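Numside says its plating room will speed up small plates. Cooks have heard that before

Numside, the catering supplier that took over the old Jasura canteen building, has opened a room there for what it calls "portion and plate" work: small white plates, small servings, everything set down in the same spot each time. The company says the room can turn out 1614 plates on a busy day, up from 1286 when the same work was done at its kitchen in Cakow.

Those are the company's numbers. Nobody outside Numside has checked them, and the press sheet leaves out how many people were on shift for either total. It also skips what counts as a finished plate. A saucer with a few red pieces in the middle is a much quicker job than a dessert with sauce and a garnish, and lumping the two together would make any kitchen look fast.

The room itself is plain. White surfaces, a light-colored table, bottles with bright labels kept together at one end. Numside's sheet calls this a "calm, focused environment." Most people would call it a room with a table in it.
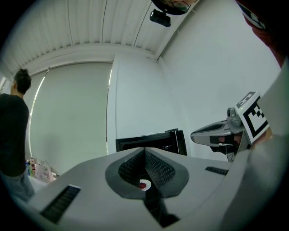
What the company wants to sell is the method. Moodley, a café group with 3 locations, has signed up for a trial that starts in March, and Numside says 2 other customers are interested but won't name them. Under the trial, Moodley would get its snack and dessert plates already portioned, covered and stacked, ready to go out to tables. Numside would not give a price per plate – it said the figure was "still being worked on," which is an odd thing to say about a service that already has a customer.

Moodley's own statement was short. It said the group was looking forward to seeing whether the plates arrive looking the way they left, and that it would keep its own counter staff on the same hours for now.

That question of travel is the one the sheet barely touches. Small loose pieces slide when a van takes a corner, and a neat little pile can reach the café as a smear along the rim. Numside says its covers hold everything in place. It did not offer test results, and a request to see a delivery unpacked went unanswered.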